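Plandgate Two-Arm Sorting Cell
Set-up Guide, Section 7: Tray layout, gripper teaching and first run

7.1 Before you start

This section assumes that both arms are bolted down, that the controller has been commissioned as set out in Section 4, and that the Flostitz software shows no open faults. The default sorting job uses a blue tray, a red tray and a white overflow container. Other containers may be used if their sizes are entered in the Container menu first.

CAUTION: Keep hands, sleeves and loose cables out of the work area whenever the drives are powered. Reduced speed mode does not remove the risk of a trapped hand.

7.2 Placing the containers

1. Switch the cell to Hold and wait for the drives to report standstill.
2. Wipe the tabletop. Dust under a tray lets it slide when a gripper touches the rim.
3. Place the blue tray at the left, the red tray next to it and the white container at the right, as seen from the operator's side.
4. Leave a clear gap between the blue and red trays. The gap is used for rim detection and must not be closed up to save space.
5. Open Layout > Check. If a tray is reported as out of position, move the tray. Do not edit the stored position to suit it.

Note: The cell does not read tray colour. Colours are for the operator only, and the software knows each tray by its slot number.

7.3 Teaching the grip height

Tall items are gripped at the cap or neck. A grip taken lower down brings the fingers too close to the tray wall.

1. Stand one tall item upright in the red tray.
2. Select the arm to be taught. Only one arm can be taught at a time; the other must be parked or held clear with its fingers open.
3. Jog the gripper until the fingers are level with the cap, then lower it in small steps.
4. Close the fingers at teaching force. The item must stay upright — if it leans, open the fingers, correct the position and repeat.
5. Press Store. The value is saved against the item type and not against the tray.
6. Repeat for each item type. Mixed loads are allowed, provided every type in the tray has been taught.
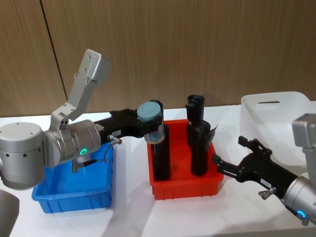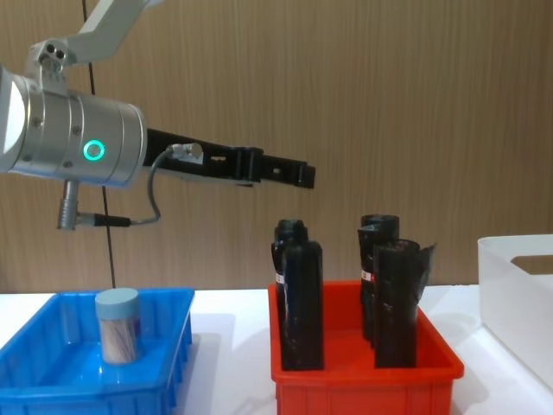 Tray layout with bottles and other items in the red tray. Photos: Plandgate Technical Publications

7.4 Checking cable clearance

1. With the drives in Hold, trace the gripper cable from its connector to the gripper by eye.
2. Check that the connector is fully seated and that the cable forms a loose loop with no kink.
3. Jog the wrist slowly to both ends of its travel. The loop must not pull tight or drop below the fingers.
4. Check that no hanging cable can catch a tray rim. Tie back any that can, using the clips in accessory bag C.

CAUTION: Do not unplug the gripper connector with the drives powered. The gripper may release its load.

7.5 First run

1. Load the red tray with no more items than the Job screen allows. Leave finger room on both sides of each cap.
2. Set speed to Reduced and select Single Cycle.
3. Press Start and keep one hand at the stop button.
4. After the cycle, compare the result with the Job screen. Any item not found is listed by slot.
5. If the cycle ended without a fault, repeat at normal speed.

Items in soft or loose wrapping need the wide finger pads. Loose edges should be folded down before loading, as they can be read as part of the item and shift the grip point.

7.6 Fault codes at this stage

1,369 — Grip not confirmed. The fingers closed fully without meeting an item. Repeat 7.3 for that item type.
2,023 — Tray rim not found. Check the gap between the trays and run Layout > Check again.
2,199 — Arms too close. Both arms asked for the same space. Park one arm, clear the fault and restart in Single Cycle.

Codes are shown with the comma on the Arnstead panel and without it in the exported log. If a fault returns after three attempts, save the log and send it to the Lund service desk before changing any stored values.

Continue with Section 8, Routine cleaning and pad replacement.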